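How to pack one charging kit for a weekend away (and stop losing cables)

Posted in: Travel, Small stuff

Quick one today, writing this before the Flultthorpe trip. I used to throw every cable in the house into a bag and still get there without the one I needed. Now I have a kit. Takes 16 minutes to set up the first time, then you basically never touch it again.

Start with the wall charger. Small block, 2 ports, bright color if you can get it. White ones vanish against hotel walls and get left behind.

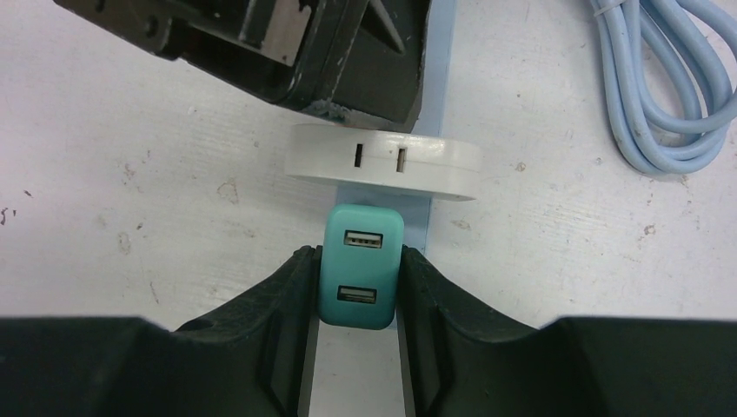
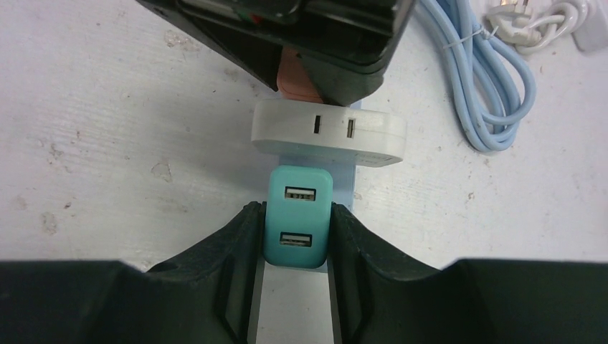

The teal USB wall charger. Both ports show in the second photo.

What you need

A wall charger with 2 USB ports
One cable per device, short ones
A small zip pouch
Masking tape and a pen
Power bank, optional

Step 1 — List what you charge

Phone, watch, earbuds, reader, whatever. Write it down on paper. Not what you own, what you'll have with you. Camera stays home? Cross it off. Mine came down to four things and I was packing for nine.

Step 2 — Match the cables

Lay the devices out and plug a cable into each one. Anything left over goes back in the drawer. If two devices take the same cable, bring one cable and charge them in turns. Check the end that goes in the charger too! I once got all the way to Marov with a cable that was USB-C on both ends and a charger that wasn't. Had to buy one at the station, paid too much.

Step 3 — Test everything

Plug the charger in at home, connect each cable, wait for the charging symbol. Wiggle the cable a bit. If it cuts out, bin it (recycling bin, most electronics shops have one). Do both ports, old chargers sometimes have a dead one.

Step 4 — Label

Bit of masking tape folded over the cable near the plug, so it makes a little flag. Write "watch", "phone" and so on. Put your phone number on the charger itself. Small letters, keep the tape away from the prongs and the ports.

Step 5 — Coil and pack

Loose loops, no tight bends where the cable meets the plug, thats where they break. Velcro tie or a hair elastic. Cables flat at the bottom of the pouch, charger on top so it comes out first.

Step 6 — Put the pouch somewhere boring

Mine lives in the side pocket of my Josport bag and does not come out between trips. The cables are spares, I don't borrow from it. This is the hard part tbh.

Leaving the room

Unplug the charger before you brush your teeth, not after. Check behind the bed and in the bathroom. Then zip the pouch and do not open it agian.

Going abroad

Add a plug adapter and read the small print on the charger. You want an input range that covers 200 volts and up for a lot of places. If it doesn't say, don't risk it.

Next up: the wash bag, same idea, more leaks.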